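Las vetas del mármol: memoria del proyecto de geología
Autoras: Mhairi McIver y Ailsa Lindsay
Tutora: Liesbeth Vermeulen
4 ago 2025

Empezamos en enero con una pregunta sencilla: ¿por qué un mármol tiene vetas y otro no? ¡Nos enganchó desde el primer día! Desde entonces no podemos entrar en un portal sin mirar el suelo.

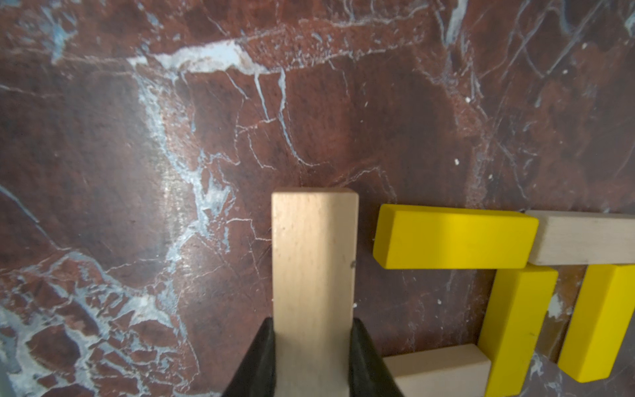
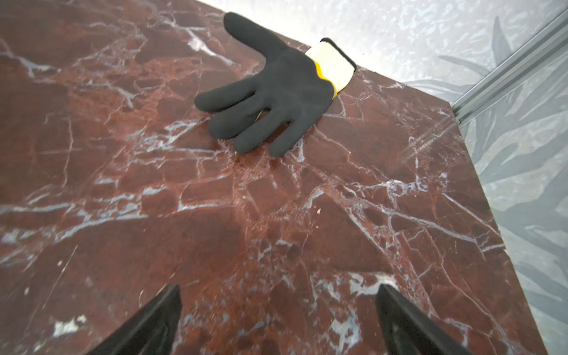

Vetas claras sobre piedra pulida, en las cuatro fotos.
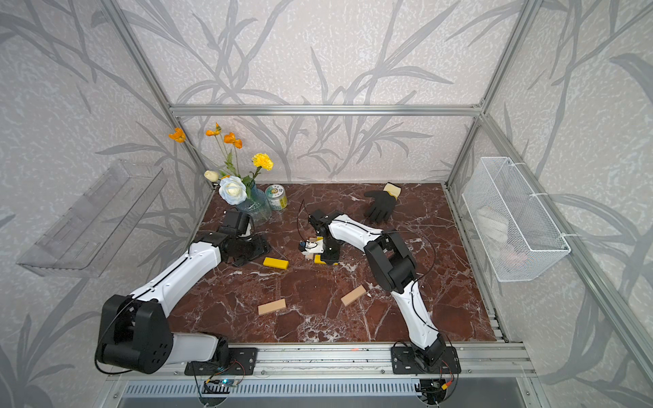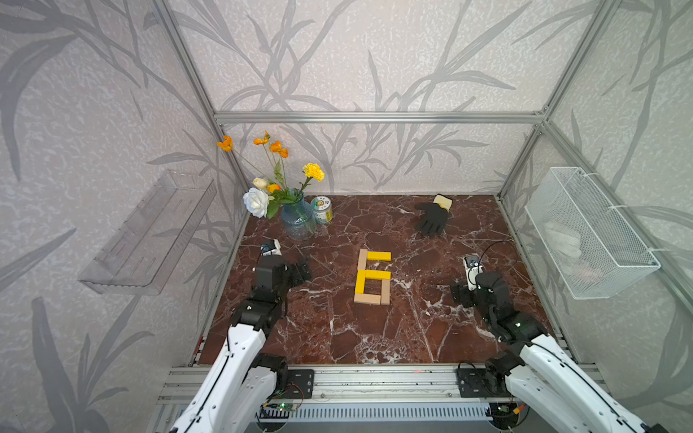
Cómo se forma
El mármol en sentido estricto nace cuando una caliza se recristaliza por calor y presión. En el comercio, en cambio, se llama mármol a casi cualquier caliza que admita pulido, y eso nos dio para una tarde entera de discusión. Las vetas blancas suelen ser calcita que rellenó antiguas grietas, y los tonos rojizos se deben a óxidos de hierro. Si la roca se rompe en trozos angulosos y vuelve a cementarse, tenemos una brecha (¡nuestra favorita!).

Trabajo de campo
Visitamos dos edificios de Koltwood y anotamos 12 losas distintas. Fiona Innes nos prestó una lupa y nos enseñó a seguir qué veta corta a cuál: la que corta es la más joven. ¡Es como leer un diario!

Pendiente
Nos falta la escalera de Vinitstead, que estaba cerrada, y repetir los dibujos a lápiz de las losas grises.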